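Diary of the Site Office, Flandale House
September

Print this page | E-mail this page | 6 comments

The office opened at the usual hour. A green surface with rows of small round holes. 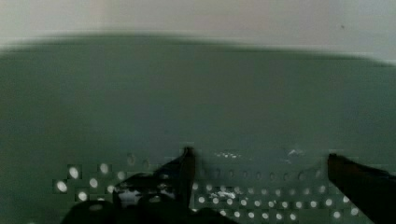
A reader of last month's entry, writing from the Kashyap side of the valley, asks why the footpath to the lower orchard remains closed when the notice at the gate promised that it would be open by the end of the summer. The path, the reader goes on, is the only dry way to the bus stop for those who live beyond the brook, and the diversion by the road adds a good deal to the walk with shopping. Would it not have been fairer to say at the outset that the work might run over?

The point is accepted. The notice was put up in good faith but it gave a date which the office did not control. A new notice was printed this afternoon and states only that the path is closed until further word, with the telephone number of the office beneath. It was fixed to both gates before the light went. The earlier notice has been taken down at the upper gate. At the lower gate it had already gone.

As to the path itself, the position is as follows. The bank below the third bend slipped in the spring rains and took 11 metres of the edging with it. The first repair, made with stone from the old pig yard, held until June and then moved again. The surveyors from Navura attended and advised that the drain behind the bank should be dealt with before anything further was laid on top. The drain does not appear on any plan held in this office. It was found by digging, and it is clay, and it is broken in at least two places. Navura's letter came by the second post and has been placed in the blue file. They ask for access on the orchard side for a small digger. This will mean taking down part of the fence and moving the beehives, and the hives cannot be moved until the colder weather. A reply was drafted and will be sent when it has been read over.

The remaining correspondence was light. One letter asked whether the walled garden may be hired for a wedding (it may not, the lavatories being unsuitable for large numbers). One enclosed a donation of six pounds towards the restoration of the sundial, for which a receipt was made out. One complained of the rooks. A catalogue of garden furniture was passed on to the tea room.

The apple accounts were made up to date before lunch. The early trees have done better than expected and the late ones look poor. To the close of yesterday the orchard had given 43 crates, most of them of the red early apple which the old books call the Flandale Sweeting and which the register kept at Genura lists under another name altogether. The matter of the name has been open for several years. Genura have asked for fruit from two different trees, each with a leaf and a short length of this year's wood, and these were cut, labelled and wrapped in damp newspaper. It was noticed in the course of labelling that tree 6 in the south row carries a tag belonging to the north row. The tags should be checked throughout before the leaves fall. They were last checked when the fence was renewed, and the pencil has faded on a good many.

The price of windfalls at the gate was considered. It has stood at the same figure for three seasons. The office sees no reason to alter it, the honesty box having been in good order all month apart from a quantity of foreign coins.

In the afternoon the storeroom above the stables was opened in order to let the air through. The roof is sound on the yard side. On the field side there is a slipped slate over the second window and a damp patch beneath it, somewhat larger than at the last inspection. The boxes of parish magazines have been shifted to the dry end. It is the wish of this office that they should be sorted and a full run offered to the county library, and that the duplicates should be disposed of. The same wish was entered in this diary last year, and the year before.

The insurance renewal has arrived. The premium has risen by 300 pounds, and the accompanying letter refers to the thatch on the summer house. The summer house was reroofed in tile long before the present policy was taken out. A letter to that effect was written in plain terms and a copy kept. Should the increase stand, it will have to be met from the sum put by for painting the railings, and the railings will wait for another spring.

A further comment came in towards four o'clock on the subject of dogs in the meadow. The writer is in favour of them. A second, received within the hour, is against. Both have been acknowledged in the same words. The rule remains that dogs are welcome on a lead until the sheep come down, and that after that date they are to be kept to the lane. The shepherd has not yet given a day for the move. When he does so it will be written on the board by the tea room, where most visitors look first.

The barometer fell steadily through the afternoon. Rain set in at dusk from the west, light at first and then heavy enough to be heard in the office with the windows shut. The gutters above the front door ran over at the left-hand corner, where the moss was due to be cleared and has not been. The ladder is still on loan to the chapel and will be asked for.

Matters carried forward: the reply to Navura; the parcel for Genura, which missed the collection and is in the cold larder; the tags in the south row; the slate over the second window; the key to the boat shed, still not found.

The office closed at half past five.

Entered by the Clerk to the Estate

Share this entry (11) | Print | E-mail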